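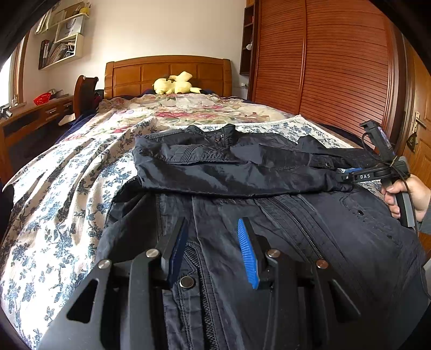
Jaws open over the jacket zipper, second gripper on the right.

Two different finger pads on one hand-held gripper - which to keep?

Trying out pads before I order a full set. Left jaw has the dark blue textured one, right jaw the bright blue ridged one. Job is folding jackets on a bed, two grippers, one per hand. Nylon is the problem. Slides right out when I lift by the collar. Cotton is fine with either. Did 45 folds so far and can't tell wich pad is letting go first. Anyone compared these properly? Dillex wants me to buy 100 at a time so I'd like to get it right.

Posted by odd_jobs_april

Kojo Quaye
You can't compare them like that. Mixed pads on one gripper means the worse one decides every grab. Put textured on both jaws of one gripper, ridged on both jaws of the other, same jacket, then swap hands halfway - your strong hand squeezes harder. I did 300 lifts this way on a Brurnex pair. Ridged won on seams and zippers, textured won on thin slick stuff. Also wipe the pads first, lint kills grip quick.
If it's mostly nylon go textured. Lift from a seam, not the flat part.

benchrat
ridged. never had a problem

Edstead_Tom
Check the pivot screws before you blame the pads. Mine had 2 that worked loose and the jaws closed a bit crooked, so only the tip of the pad was touching. Looked just like slipping. Snug them up, not too tight or teh linkage drags.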